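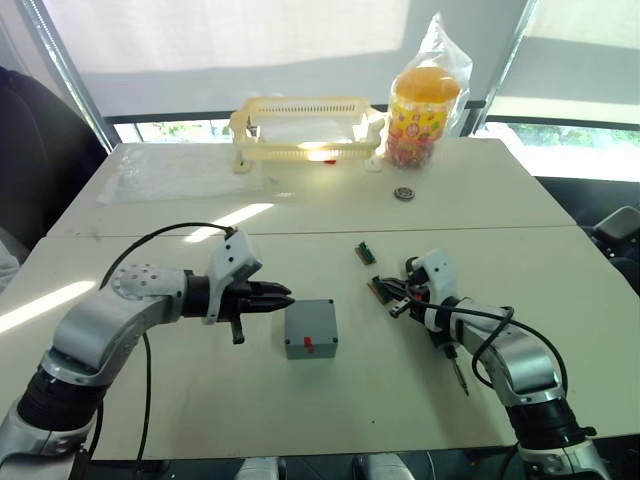
Handout 4: Showing the task by remote control

Course: Robots in Small Assembly, spring term

In the last handout we moved the arm by holding it with our own hands. Today we start with remote control, where the person sits away from the table and moves two leader arms, and the two arms at the table follow. Please read the whole handout before you come to the lab. The session is 2 hours long and the first half hour goes to the safety check.

4.1 Two ways to show a task

When you guide the arm by hand, you feel its weight and you feel when it touches something. This is good for learning where the arm can go. The problem is that your hands and your sleeves come into the camera view, and later the robot will work without them. Also, it is very difficult for one person to guide two arms at the same time.

With remote control you lose most of the feeling. Students often press too hard in the beginning. But the camera sees only what it will see later, and one person can use both arms together. For board handling we prefer remote control, and the exercises from here to Handout 7 use it.

4.2 The task

The parts are small circuit boards and a small gray box with screws in the corners of its top face and a red switch on the front. One arm picks up a board and brings it over to the side of the box. The other arm stays near the box and is ready to hold it. At the end of the demonstration the board must rest on the table next to the box, green edge toward the far side, and both grippers must be open.

In the picture the right gripper already has a board, and the left one waits with its fingertips close to the box. Look at this moment carefully. The left arm is low and it points sideways along the table, so the right arm has free space to come in from its own side. If you bring both arms in high, the wrists come near each other and you must stop and begin again.

A second board lies farther up the table. Leave it there during the first exercise. In the second exercise you pick it up after the first one, and you should plan your path for this.

4.3 How to make a good demonstration

Begin from the rest position. Wait one breath before you move, so the start of the recording is clear.

Hold the board at its edges. A board which is held too deep in the fingers will turn when it touches the table.

Move at one speed. Beginners go fast through the air and then very slow at the end, and the trained policy copies this also.

If you make a mistake and correct it smoothly, keep the recording. If you drop the part, mark the recording as failed and do not delete it. We will use the failed ones in Handout 6.

Pay attention to the cables at the wrists. They have a loop for a reason. When you rotate the wrist always in the same direction, the loop becomes tight, and you should turn back before you continue.

Change the position of the boards a little between recordings. The other things on the far table, such as the rack and the candy jar, can stay where they are in exercise one. In exercise two your group will move them, and we will compare the results.

4.4 What to hand in

Each group records 12 demonstrations of the first exercise. Together with the recordings from the earlier groups this will give us a set of 192, enough for the first training run. Save them with the Famow recorder in your group folder and write one short page which answers the following:

Which part of the motion was the most difficult to do without feeling the contact?
Did both arms have real work, or did one of them only wait?
Where would you put the second camera, and why?

The leader arms are booked through the Thakur lab page. The door closes at 6 p.m.

Reading for next time: Handout 5, on cutting and labeling the recordings.

Hundby Course Office, Robots in Small Assembly | Contact: course desk, ground floor | Copyright Hundby | Back to top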